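How to Pack Printed Fabric Panels in a Paper Shopping Bag

Large printed panels are easy to crease and hard to fix once they have a sharp fold across the front. A kraft paper shopping bag works well for carrying two or three of them across town, provided the panels go in the right way. These steps are for fabric prints. Stiff board prints need a flat carton.

What you need

A kraft bag with paper handles
Plain tissue paper
A clean table
A soft brush or lint roller

Step 1. Clear the table and wipe it down. Let it dry fully before any fabric touches it.

Step 2. Fold the top rim of the bag outward once. This keeps the opening stiff and gives the fabric a smooth edge to slide past. Check the handles by pulling on them with the bag empty.

Step 3. Hold each panel up by its top corners and look it over. Brush off lint and loose threads. Prints with a lot of fur or hair in the picture hide lint well, so turn them toward the light. Animal prints with pale backgrounds also pick up marks from your hands, so wash them first.

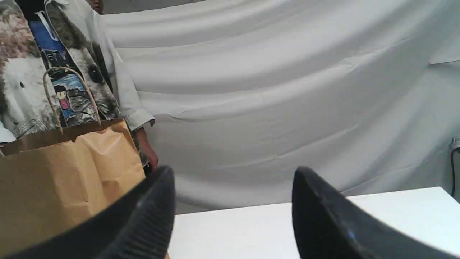 Step 4. Lay the first panel face down and cover the back with tissue. Roll it loosely from the bottom edge, print side out. Do the same with the others. If a panel is too wide for the bag, fold it in half lengthwise over a tube of tissue before rolling.

Step 5. Stand the rolls upright in the bag and fill any gap with more tissue. Leave the handles clear. Do not press down on the rolls to make them fit. Use a second bag.

Unpack the panels the same day and hang them up. Light creases usually drop out overnight.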